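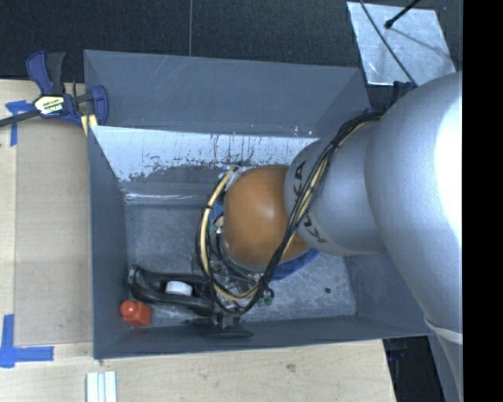 The grey bin on the worktop, October

New home for the sorting bin

The large grey bin has moved. Anyone who has been looking for it in the back store since the start of the month will find it in the Drandik room, set across the pale wooden table and the dark speckled worktop. It will stay there until the winter break.

Members have asked for it to be somewhere people can get at it without shifting crates first. The old spot behind the Vukadinović shelving meant lifting it out each time, and the corners of the shelving were starting to suffer. The new place is closer to the door and the light is better.

A few points on using it.

The bin is for mixed small parts waiting to be sorted: brackets, offcuts, caps, fixings and anything else that comes back from the Skastura workshops in a bag with no label. Tip the bag in gently. The sloping sides bring most things down to the bottom, but flat pieces can stop halfway and need a push with the hand brush.

Please don't use it for liquids, food packaging or anything with oil on it. Oily parts go in the lidded tubs under the window, as before.

Nothing over 7 kilos should go in at one time. If a delivery is heavier than that, split it into two lots and sort the first before adding the second.

The bin should be empty by six on Friday so that the worktop can be wiped down. Last month it was left full over four weekends, and one lot of parts had to be sorted twice after a second bag was put in on top.

The scuffs on the floor of the bin and the light scratches on the side are only marks on the surface. We asked Gilis for a price on a new one and decided against it — the bin does its job and the money is better spent on trays. An order for 30 shallow trays has gone in, and these will be kept on the rack to the left of the door. Until they arrive, carry on with the ice cream tubs.

Brushes and the dustpan hang on the hooks by the sink. Small pieces collect along the bend where the side meets the bottom, so run the brush along there before you finish.

The sorting list has been updated and is pinned up next to the rack. Screws under 6 mm now have their own section — please stop putting them in with the washers.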